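Le sac en toile qui devait sauver la planète

Il y a chez moi, derrière la porte de la cuisine, un crochet qui ne tient plus. Il a cédé en janvier sous le poids des sacs réutilisables. Je ne les ai presque jamais achetés, ces sacs. On me les a donnés, glissés dans les mains à la sortie d'un salon, offerts avec un abonnement, imposés à la caisse d'une librairie où je voulais juste un livre de poche. Et chaque fois, le même petit sourire entendu : c'est mieux pour la planète, n'est-ce pas.

Je veux bien. Mais mieux que quoi, et au bout de combien de courses ?

La question m'est revenue en ouvrant la brochure de Lellier, une enseigne de déco dont je reçois le catalogue sans l'avoir demandé. Deux pages entières sur leur sac en jute « responsable », fabriqué on ne sait pas trop où, vendu ou offert selon le montant du panier. Il y est question de fibres nobles, de geste simple, de retour au naturel. Pas une ligne sur le transport, ni sur la teinture, ni sur la doublure plastifiée que l'on trouve à l'intérieur de beaucoup de ces sacs et qui rend leur recyclage à peu près impossible. J'ai écrit au service client pour demander si le leur en avait une. On m'a répondu en me remerciant de mon engagement.

Entendons-nous, je n'ai rien contre le jute. La plante pousse vite, elle demande moins de soins que le coton, et un cabas bien cousu peut durer des années. Ma grand-mère en avait un, raide comme une planche, qui sentait la corde et la pomme de terre, et elle n'en a pas eu deux. C'est bien là le problème. Un objet durable ne vaut que par le temps qu'on s'en sert, et on nous en distribue comme des prospectus. Quel intérêt d'avoir un sac qui tient dix ans si on en reçoit un nouveau à chaque saison ?

Le coton est un cas encore plus embêtant. On lit toutes sortes de chiffres sur le nombre d'utilisations nécessaires avant qu'un tote bag fasse mieux qu'un sac plastique, et les écarts sont tels que je me garderai d'en recopier un. Tout dépend de ce qu'on mesure : l'eau, le carbone, les déchets qui finissent en mer. Sur ce dernier point le plastique fin perd à tous les coups, et je ne le regrette pas. Je remarque seulement que les marques choisissent toujours la mesure qui les arrange, et que les blogs qui les relaient (j'en ai lu un certain nombre un soir de mauvaise humeur) recopient le communiqué à la virgule près.

J'ai donc fait le tri. Sur la pile, j'en ai gardé quatre. Un grand cabas rigide pour le marché, parce que les bouteilles y restent debout. Un filet, qui tient dans une poche et laisse passer les haricots. Et deux sacs en toile tout bêtes, lavés si souvent que le logo de Stovell a disparu, ce qui les améliore nettement. Le reste est parti à la ressourcerie, où la dame de l'accueil a poussé un soupir en les voyant. Ils n'en veulent plus. Ils en ont un bac plein près de l'entrée, avec un panneau « servez-vous », et le bac ne descend pas.

On me dira que je chipote, qu'il y a des combats plus urgents. Sans doute. Mais je trouve ce petit sac assez instructif. Il permet de continuer à acheter exactement la même chose, dans les mêmes quantités, avec une anse plus jolie. Ondwood a supprimé ses poches en papier l'an dernier, très bien, et a dans la foulée doublé l'emballage de ses bougies — carton, mousse, ruban, étiquette. Personne au magasin n'a su m'expliquer la logique. On m'a proposé un sac.

Quant à Weldu, qui promet de reprendre les cabas usagés contre un bon d'achat, j'ai tenté l'expérience avec une anse décousue. Il fallait remplir un formulaire, imprimer une étiquette et renvoyer le tout par colis, dans un carton neuf. Pour un bon valable à partir d'environ deux articles achetés, formule que je n'ai toujours pas comprise. J'ai recousu l'anse moi-même, avec du gros fil et une aiguille à cuir. C'est moche et ça tient.

Si vous avez vous aussi un crochet qui souffre, mon seul conseil est d'apprendre à dire « non merci » à la caisse. C'est plus difficile qu'il n'y paraît. La dernière fois, la vendeuse avait déjà mis mes achats dedans, et je suis reparti avec. Il est dans l'entrée. Il attend que je lui trouve un usage, et pour l'instant il contient les gants et un parapluie cassé.

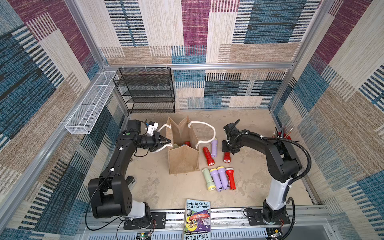 Cabas en jute, anses en corde blanche.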